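Chapter 9

Water You Have Already Paid For

Most people can tell you what they pay for their phone. Ask what they pay for water and you will get a shrug, followed by a guess, followed by a story about a neighbor's lawn. Water is the utility we think about twice a year, once when the bill goes up and once when something is dripping on the dog.

This chapter is about household demand: how much water a home draws, where it goes, and why prices have so little to do with either. You will need the rate tables from Chapter 8. If you skipped Chapter 8, the tables will not miss you, but you will miss them by Section 9.2. 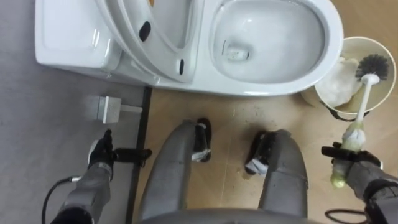

Consider the town of Vostitz, whose water office billed 3341 households last March. Every one paid the same fixed charge before a single faucet was opened. On top of that came a rate per unit used, in two blocks, the second dearer than the first. The council called this a conservation price. Very few households ever reached the second block, so what it mainly conserved was the council's good opinion of itself.

Economists call a fixed charge of this kind an access fee. Residents of Vostitz had other names for it, collected by Karlijn Jansen in her survey of 500 customers and left out of the published version.

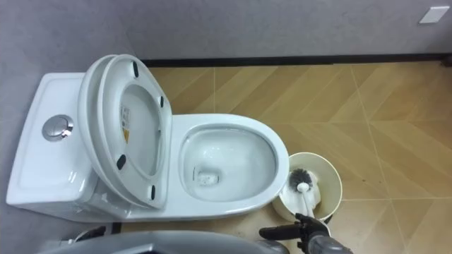

Jansen asked each household to rank its own uses of water from largest to smallest. People put the garden hose first and washing dishes second. Flushing came near the bottom, even in homes where the meter suggested otherwise. We remember the uses that take effort. A use that takes one second and ends in a closed door leaves hardly any impression.
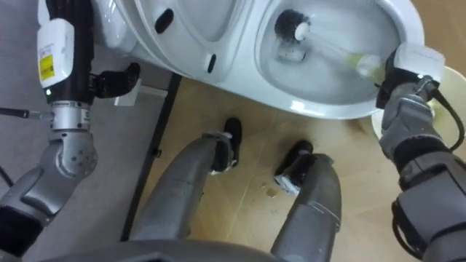

Figure 9.1. Cleaning a toilet bowl with a brush.

Cleaning fared no better. Only 10 households listed it as a use at all, a figure that should be read as a finding about memory.

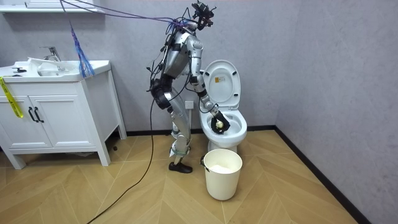
Key terms: access fee, block rate, metered use, perceived use.

9.1 The Shape of the Bill

Start with a bill that has two parts, F and pQ. F arrives whether you are home or not.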